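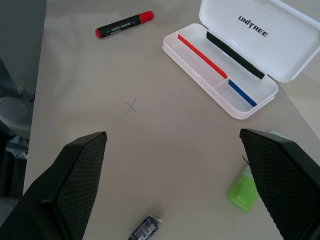
Pen case task passes 1,500 episodes at the Ranisdale lab

Collection for the pen case task reached 1565 recorded episodes this week, as of July 25, 2025. It is now the largest set we have for a single tabletop task, and it will be the main training data for the next Kesley policy.

The task is simple to describe. An open white pen case sits on the table along with a few loose items, and the operator drives the arm to pick up one item and put it in the tray. The episode ends when the gripper has let go and backed off. In some episodes the order is reversed and the operator takes something out of the tray and sets it down on the table. We keep both kinds in the same set and label them separately.

Minoru Wada has been running the collection since spring. He picked the pen case over the cup and block tasks we used last year for a few reasons. Pens and markers are thin, they roll, and they have to go in at the right angle or they end up resting on the edge of the tray. The tray has compartments, so the model also has to learn where an item should go and how it should be turned. And the open lid gets in the way. Coming in from the hinge side almost always means a bump, and the operators learned quickly to come in from the front.

A typical layout has a marker lying out on the table by itself, something already in the tray, and one or two small things close to the fingers that have nothing to do with the job. Those extra items stay in on purpose. The first batch was recorded on a clean table, and the policy trained on it did fine until someone left an eraser out. After that it went for the eraser about as often as it went for the marker. Sota Koyama went back and added clutter to the layout sheets, and every operator now works from those sheets.

The sheets give a position and a rough direction for the case and for each item. They are printed from a script, so that people do not fall into habits. Before we had them, most operators put the case in the same corner and turned it the same way every time. Sota plotted the case positions from the first month and they made a tight little cloud. The newer data covers most of the table that the arm can reach, with the case turned in all directions.

The small blue X on the tabletop is a fixed point for checking the wrist camera. At the start of each session the arm goes to its home position and the operator checks that the X shows up where it should in the wrist view. If it has moved, the camera mount gets tightened and checked again before any recording. Please do not wipe it off when cleaning the table. It has been redrawn twice already and each time we had to redo the check images.

Some notes for people taking shifts:

Sessions are 90 minutes. Stop when the time is up even if the sheet is not finished. The quality of the late episodes in long sessions was clearly worse, with more second tries and more hard contacts with the table.

Keep failed grasps if you recover from them. A dropped marker that gets picked up again is useful data. Throw the episode out only if you have to reach in by hand.

Do not hover. Several operators pause above an item for a few seconds before closing the gripper. The model copies this and then sometimes never closes at all. If you need to think, do it before you press record.

Check the grip pads. The textured pads wear and pick up dust, and a marker that slips in one session and holds in the next makes the data hard to use. Clean them at the start of a session and write it in the log.

Put the caps on. Markers left open dry out, and a marker without its cap is a different object as far as the model is concerned.

Early training results are mixed. On the July model, picking up a marker from open table works well at most angles. Placing it in the tray is weaker, mainly when the case is turned so that the lid is nearest the arm. Very small items near the base of the fingers are still a problem, probably because the wrist camera only sees part of them. Minoru is looking at whether a second camera over the table would help, and Momia has offered to lend us one of theirs for a trial.

The next step is to add more cases. So far everything has been recorded with the same one, and we expect the policy has learned that case very well and others not at all. We would like 4 more, in different colors and with different lids, including at least one with a zipper. If you have an old pen case at home that you do not need, leave it in the box by the Shirazi bench with your name on it. Cases will be used for several months and may come back scratched.

We are also short of operators for the fall. Training takes one afternoon and no background in robotics is needed. New people practice on the block task first and move to the pen case once their episodes pass review. Sign up on the sheet outside the lab or talk to Sota. The aim is to close the set in November and freeze it for the Kesley release, so that anything recorded after that goes into a separate set.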